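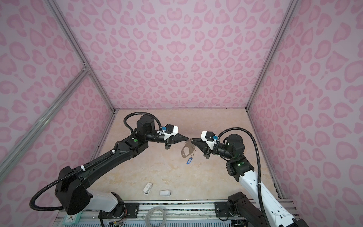 The Purchase Price Is the Small Number

By Consuelo Henao

Every fall the same spreadsheet comes around. Line one is the robot arms, priced to the dollar. Line two says "accessories" and has a round figure in it that somebody typed in ten seconds. I have signed off on four of these budgets and I have never seen line two survive the winter.

Take the quote I was shown last month for a two-arm bench cell. The vendor, Fotitz, wanted $2000 for setup and offered a spare gripper at a discount. Fine. Then I asked what the cell would stand on, what the walls were made of, who would route the cables, and how long a set of fingers lasts. The answers were "your choice," "your choice," "your team" and "it depends." A frame in aluminum extrusion from Curcombe, cut and delivered, came to $3683. It was not in the budget. Neither were the cable ties, the cover for the wiring, or the two weeks of a technician's time.

I also distrust the way we pick the job first shown to the people with the money. Holding a key tag between two grippers looks wonderful. Both arms have to meet in the middle and agree on where the thing is, and I don't say that's easy. But a person does it without looking up, and a handoff at a demo tells me very little about a Thursday afternoon with parts nobody chose for the occasion. I want to see 1000 handoffs, with the failures written down, before I hear the word "savings."

Asadi, who sell a rival arm, will lend you one for 20 days. Take them up on it. Put your own worst part in it, the slippery one, and let your least patient operator run it. The people at Ekent did this before ordering and cut their order in half, and I think they were right to.

My own request goes in this November. It asks for one pair of arms and has a second page for everything else. I expect to be told the second page is too long.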